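Simulation Software > Kitchen Task Packages

Keltmont Kitchen Package — Appliance Doors

The Keltmont package lets you work out what a single arm can and can't reach in a built-in kitchen before you spend money on hardware. It comes with 11 cabinet layouts, a set of hinged appliances and a licence for five seats. Most customers buy it in the planning stage, when the arm and gripper are still a line in a spreadsheet.

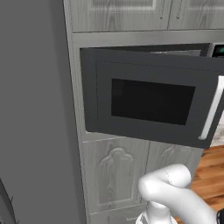
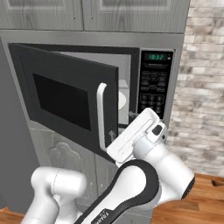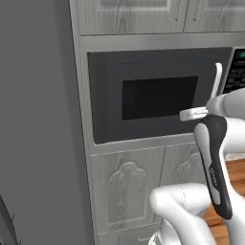

Rendered views of the built-in microwave task in the grey wood-grain kitchen, with a white arm.

Do we need to own an arm before we buy the package?

You can run everything without one. Pick an arm model from the library, set its base position and start from there. If you settle on a different arm later, your layouts and door settings carry over.

What to budget for

The licence is the smaller part of the bill. Plan for a workstation with a recent graphics card, and for staff time to set up the first layout. Our support desk allows 80 hours for a team new to simulation. Teams that have done this before usually need far less, and we don't charge for hours you don't use.

Door swing is the thing buyers most often leave out of a floor plan. A side-hinged door needs clear space in front of the cabinet, and the arm has to stay out of that space while still holding the handle. Try several base positions before you order a pedestal or a rail — moving a base in software is free, and moving one bolted to a slab is not.

Included

154 saved start positions
Adjustable hinge stiffness and handle height
Drenik gripper library, two-finger models only
Email support for the licence term

Not included

Workstation, arm, gripper or mounting hardware
On-site training (quoted separately)

Licences are renewed each July. Orders placed partway through the term are charged by the month. For a written quote, contact Sunee Rattanakul in sales and tell her how many seats you need and which arm you have in mind, if any.

Related items

Plulix Drawer and Cupboard Add-on
Adams Pedestal Mount, fixed height
Drenik Two-Finger Gripper, spare pads
Keltmont Laundry Package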